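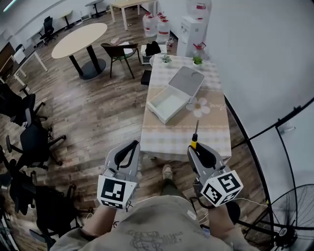 Section 4. Assembling the Ellery Storage Cabinet

Read this section in full before opening the hardware pack. The Ellery cabinet, model 274, is intended for indoor use in offices and workrooms. Wollemeck recommends that two people carry out steps 3 to 6.

Before you begin

Clear a level area of floor large enough to lay the back panel flat. Keep the packaging until assembly is complete. A hand screwdriver is required; it is not supplied.

CAUTION: Do not use a power driver on the cam fittings. Overtightening will split the panel and is not covered by the warranty.

Carcass

1. Sort the fittings by the letter printed on each bag. Bag C contains 25 wood screws - one is a spare.

2. Insert the cam bolts into the side panels until the collar is flush with the surface.

3. Stand the left side panel upright and attach the base. The finished edge must face forward.

4. Fit the right side panel in the same way. Turn each cam lock clockwise until it stops.

NOTE: If a cam lock turns freely, the bolt beneath it is not fully seated. Remove it and repeat step 2.

5. Lower the top panel onto the dowels and press down evenly along both sides.
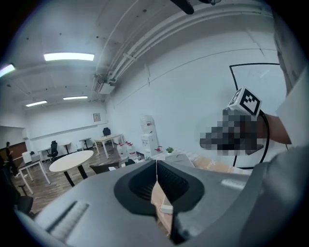
6. Slide the back panel into the grooves from above. Check that the cabinet is square by measuring both diagonals. The two measurements should agree to within 2 mm.

7. Secure the back panel with the screws from bag C, working from the center outward.

Wall anchoring

CAUTION: An unanchored cabinet may tip and cause serious injury. The Jarkis anchor strap must be fitted before the shelves are loaded.

8. Fix the bracket to the top panel, then to a wall stud. For masonry walls, order anchor kit 582 from your Nomomari dealer.

9. Draw the strap tight and close the buckle. Check the strap again each October, and whenever the cabinet is moved.

Shelf installation is covered in Section 5.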